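The Flower That Stays at Home

In my mother's house there was a drawer only for festivals. It was under the good tablecloths, and it smelled of candle wax and old paper. My mother kept there the ribbons, the paper lanterns folded flat, the hair flowers for dancing, and many boxes which once had sweets inside. When I came to live in Gelside, I brought nothing from that drawer with me, and for a long time I didn't miss it.

Gelside has 2,762 residents, if we believe the sign at the bridge. For a town of this size it celebrates a great deal. There is a harvest supper in the hall, a lantern walk along the river, a dance in February when the evenings are still warm, and a children's costume parade which starts at 4 in the afternoon and finishes whenever the children become tired. I have lived here long enough to be asked to bring a salad, and in Gelside this is the same as citizenship.

What interests me is where all the things go on the other days. I began to ask my neighbours, and almost every one of them has a drawer, or a shelf in the garage, or a suitcase with a broken handle. A woman in my street keeps her decorations in the bathtub of the second bathroom. Her family has washed in the other one for years.

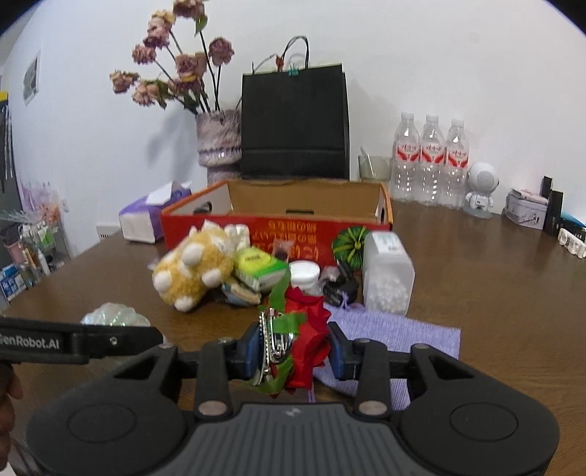
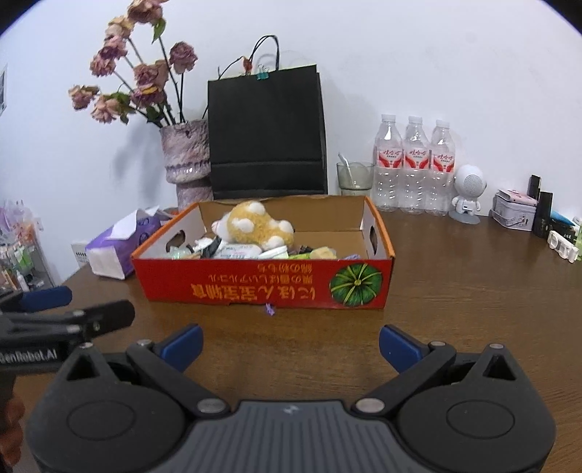

The colours we keep are rarely the colours we live with. My neighbours paint their walls cream and grey, they buy brown sofas, and then they open the suitcase and everything inside is as loud as a parrot. I think we need a small amount of loudness in the house, even if it sleeps most of the year.

At Magsi, the little shop beside the post office, you can buy this loudness by the handful. The shop stocks 3,000 different items, according to the paper taped on the door, and most of them cost less than a coffee. The owner told me that people come in for one candle and leave with a bag. In the next valley, Mindorel has a swap day instead, where you bring what you are bored of and take home what another family was bored of. I went last autumn with 2 paper fans and came back with a tin trumpet – I can't play it, and my family is grateful.

Of course there is the question of waste. Many cheap decorations are used one evening and thrown away the next morning, and the swap day was started partly as an answer to this. But the people with drawers don't throw things away. They mend, they fold, they put a rubber band around it. The lanterns of the Gelside river walk have been repaired with so much tape that they are now stronger than new ones.

I bought my own chest of drawers this winter, second-hand, from a farm sale on the Grokance road. The bottom drawer sticks in wet weather and must be pulled from the left side. I have put the tin trumpet in it, and some ribbon, and my mother has promised to post me one of her lanterns if she can find an envelope large enough.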